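Ridano Student Team Opens Assembly Project to Visitors

RIDANO -- Students in the Avska robotics club will show their automated assembly project at the Aguirre Center this July. The team has 16 members and has put 1523 hours into the work during the school year.

The project asks a robot arm to work with small parts at a 3D-printed fixture. Zemton, a local machine shop, gave the club $3455 toward parts and tools. 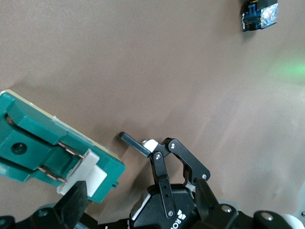
Club members write their own code and print new fixtures when a design changes. Visitors may ask questions at the bench -- members will take turns there until closing.

Doors open Monday at 10 a.m. Admission is free.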